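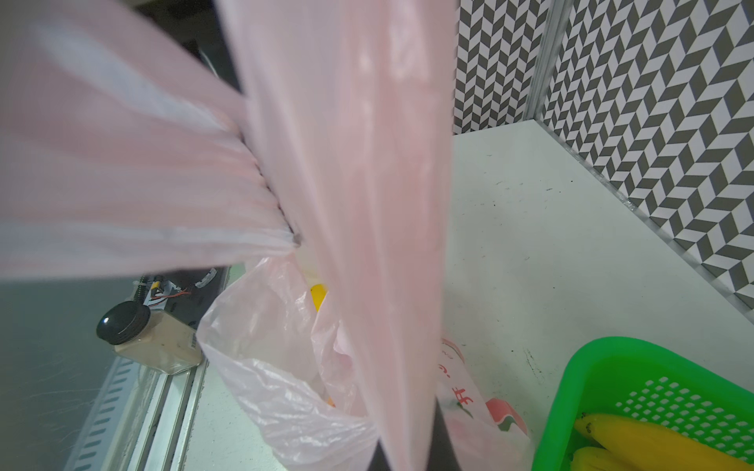 Fig. 1. Wrist camera view with a thin pink bag held in the gripper. Bananas in the green basket, lower right.

Handout 6: Learning to handle thin plastic

Bags are hard for a robot arm. They have no fixed shape, they let light through, and once lifted they can cover most of what the wrist camera sees. In Fig. 1 the sheet hides a good part of the tabletop and some of the white shopping bag with the red lettering.

The method in these notes is imitation learning. A person guides the arm through the task, the camera images and arm positions are stored, and a network is trained to predict the next short run of movements from the latest images.

Chunhua Xu and Bradley Bloxham compared 2 versions on the Akura set of 3000 recorded runs. Version A sees one image at a time. Version B also sees a few earlier images, so it has some record of what was on the table before the bag got in the way.

Each version was given 179 test runs. Version A finished some 65 per cent of them. Version B did better when the bag hung close to the lens, and much the same when the view was clear. Most of the failures left in B were poor grasps, where the fingers closed on a single fold and the plastic slid out.

Points to note for the seminar:
The test table was the one used for recording, so the results say little about other rooms.
A run counts as finished only if the bag is released at the end.
Yanling Tian will repeat the tests with a fixed second camera in September.

Read section 2 of the Akura report before the class on 29th July. Questions on the reading go to Suqin Guo.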